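Section 4: Setting Up Step Tracking for Your Team Challenge

Read this section before you tell anyone at work that the challenge has started. Most of the trouble teams have with Jirnex comes from switching it on first and working out the rules later.

4.1 Before you begin

You will need an organizer account, a list of the people who have agreed to take part, and a start date. The screens in this section match the release dated 5/1/20. Older versions put the Goals tab under Settings.

Pick a challenge length. Jirnex offers anything up to 100 days and suggests the full length by default. We would go shorter. Step counts tend to sag after the first few weeks, and a long tail of bored participants tells you very little about anyone's health.

CAUTION: Ask people who have a heart condition, are pregnant, or are recovering from surgery to talk to their doctor before raising their activity. The app does not screen for any of this, whatever the welcome screen may suggest with its green check mark.

4.2 Create the challenge

1. Sign in and choose New Challenge.
2. Type a name. The name cannot be changed once the first person joins.
3. Set the start and end dates. If your challenge runs through August, turn on Heat Notices.
4. Under Activity Types, check Walking, Running, and Wheeling. Wheeling is off by default. Turn it on even if you think you won't need it.
5. Choose Save as Draft. Do not choose Publish yet.

4.3 Set the daily goal

1. Open the Goals tab.
2. Clear the box marked Use Recommended Goal.
3. Enter a starting goal. For people who sit most of the day, 4,000 steps is a fair place to begin.
4. Choose Apply to All, or open each profile to set goals one at a time.

NOTE: The recommended goal is a round number that looks good on a poster. It is the same for everyone and takes no account of age, job, or how much a person was moving last week. Individual goals take longer to enter, and we think they are worth the time.

4.4 Connect the trackers

Jirnex accepts data from phones and from Seko and Brultimano wristbands.

1. Ask each participant to open the app on their own phone and choose Add Tracker.
2. Hold the wristband next to the phone until the code shows.
3. Enter the code and wait for the word Linked.
4. Walk a short distance, then check that the count has gone up.

If step 4 fails, unlink the band and start over. Restarting the phone is often suggested in the help forum. We have seen little sign that it does anything.

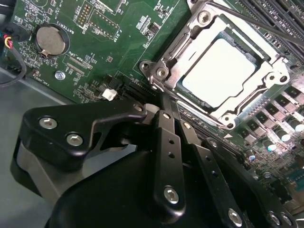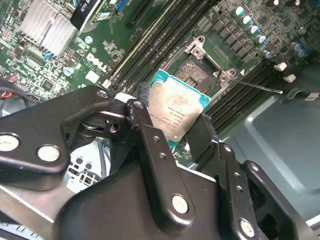
The processor socket on a green motherboard.

NOTE: A wristband counts arm movement. Folding laundry adds steps, and pushing a stroller can lose them. Treat a daily total as a rough guide and don't hand out prizes over a narrow gap.

4.5 Check the numbers

Run a test with a small group before you publish. In our Khattak trial, one participant walked a measured loop wearing both kinds of band. The two totals were 244 steps apart at the end. Neither maker's packaging prepares you for that.

1. Have the test group wear their bands for two full days.
2. Open Reports, then Daily Totals.
3. Look for zeros, repeated totals, and sudden jumps.
4. Correct any entry by hand under Edit Day. The change is logged and the participant can see it.

4.6 Publish

1. Open the draft and choose Publish.
2. Decide whether to show the Leaderboard. It can be limited to teams, which we prefer.
3. Leave Calories Burned hidden. The figure is an estimate built on another estimate.
4. Send the invitation link. It expires after 23 hours and a new one must be made each time.

CAUTION: Weight and Sleep fields are optional. Never require them. Participants can delete their entries under My Data, but entries already included in a downloaded report stay in that report.

For late joiners and team changes, go to Section 5.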